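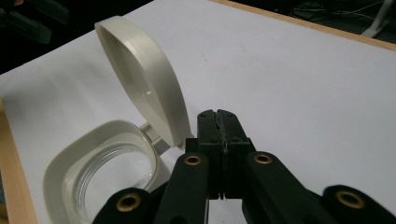
A cream-colored plastic case with its lid up.

Where Lost Things Go in Endthorpe

August 21, 2020

The lost property office of the Hamdy bus company is in the back half of the Endthorpe depot, past the drivers' lockers and the soda machine. It has a counter, a bell, a row of steel shelves and a door that sticks in damp weather. The office takes in 3000 items in a normal year. Most of them are small enough to fit in a coat pocket, and most of them fell out of one.

Hamdy runs the routes between Endthorpe and Drerness, plus a few shorter loops that serve the hospital and the two high schools. At the end of each shift the driver walks the length of the bus and checks the seats, the floor and the gap beside the wheel wells where phones tend to slide. Whatever turns up goes into a canvas bag with the route number on it. In the morning the bags are emptied onto a table and each item gets a paper tag with the date, the route and a short description.

The description is harder to write than it sounds. "Black umbrella" is useless in a rainy month. The clerks are trained to look for the one detail an owner would mention on the phone, such as a bent rib, a sticker, a chewed strap or a name tape from a summer camp. They are also trained to leave one detail off the public list. A caller who can say what is in the left pocket of the gray jacket gets the gray jacket.

Things are kept for 40 days. After that, clothing goes to a charity store in Drerness and eyeglasses go to a collection box at the library. Keys are melted down with the depot's scrap metal. Nearly everyone who works there dislikes that part of the job. A set of keys on a worn leather fob clearly belongs to someone who stood on a porch one evening and went through every pocket twice, but without an address there is no way to send them home.

Only a minority of items are ever claimed. Phones and wallets do well, and musical instruments do best of all. Gloves do badly, and a single glove hardly ever goes home. The low end of the list is full of things that cost little but take real trouble to replace: a hearing aid battery door, a dental retainer, the charger for an old camera, the one pen that someone likes to write with.

Small cases are a subject of their own. People who carry something fragile or easy to lose will usually put it in a case, and then they lose the case. Glasses cases, contact lens cases, retainer cases, pill boxes and the little shells that hold earphones all come across the counter, and from the outside many of them look alike. The clerks open every one before tagging it. The rule dates from a winter when a plain box sat on the shelf for weeks, marked as empty without being opened, and was found to hold a wedding ring wrapped in tissue.

Opening other people's things takes some getting used to. New clerks tend to apologize out loud to the empty room. There are house rules about it: wallets are opened by two people, diaries are opened only to the first page, and phones are not unlocked even when there is no passcode. Medicine is logged separately and goes to the pharmacy across the street if it has not been claimed by closing time. Food is thrown out the same day, with an exception for sealed jars, which have proved more popular with their owners than anyone expected.

The records used to be kept in ledgers, and the old ones are still on the bottom shelf. They are worth an hour of anyone's time. Hats fill the early pages. Cigarette lighters come and go. House keys get heavier and then lighter again, and at some point the word "cassette" appears on every page for a few years and then stops. An October entry lists a wool scarf, a trombone mouthpiece, a bag of apples and a set of false teeth, all from the same evening run to Drerness.

The ledgers gave way to a search program called Drullon, which lets owners file a report from home. It matches their words against the tags and sends the clerks a list of likely pairs each morning. The program is good with brands and colors and poor with anything else. An owner will write "my daughter's rabbit" and the tag will say "stuffed animal, brown, one ear," and it takes a person at a desk to put the two together.

The past few months have been quiet. With fewer riders on the buses, intake is down 70 percent from last summer, and the shelves have gaps that the staff have never seen before. Cloth masks have taken the place of gloves as the most common find. They are not kept. The counter is open by appointment now, with a tape line on the floor and a tray for passing items across.

The calls have changed too. Several people have phoned about things they lost well before the spring, saying they finally had time to look into it. Most are too late. The clerks check anyway, partly because the 40-day rule is applied with a loose hand. There is a drawer under the counter for things that somebody could not bring themselves to clear out. At last look it held a baby's shoe, a packet of letters tied with kitchen string, a harmonica and a photo booth strip of two teenagers making faces.

To report a lost item, riders should have the route, the direction and the time of day ready, along with a description of the item – the more exact, the better. Scratches and stains are worth mentioning. So is anything in the pockets.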